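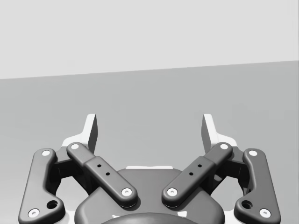
Ticket 199 – gripper sits open in the simulator and won't close
Project: Truvard arm, Stedstead shared workshop
Status: open, waiting on a second pair of eyes

Hello all, and sorry for the length of this one. I've been building the Truvard at home in the evenings and bringing it down to the workshop when the bench is free. Before I wire up the real hand I wanted the simulated one behaving, and so far it isn't.

What happens: I load the model, the fingers come up spread wide, and when I send the close command they stay there. No error in the log, just a cheerful "command accepted".

Tried so far:

1. Restarted the simulator. Same again.

2. Took everything out of the world except the gripper, in case it was catching on something. Plain grey ground, nothing between the pads, and still no movement.

3. Went through the pivots in the model file. Each side has an outer link and an inner link, and I'd half convinced myself I had left one pinned to the housing at both ends. I hadn't, though I did find 2 joints with the same name on the left side and put that right.

4. Raised the motor force from 3 to 5. The log now shows the force being applied, which cheered me up no end, but the fingers haven't budged.

Update, September: I swapped in the older Burkura controller, and with that one the right finger twitches – only the right, and only on the first command after loading. My guess is that the mirrored side isn't picking up its sign properly. If anybody has a working mirror setting for a linkage like this, please paste it below and I'll try it tonight after nine.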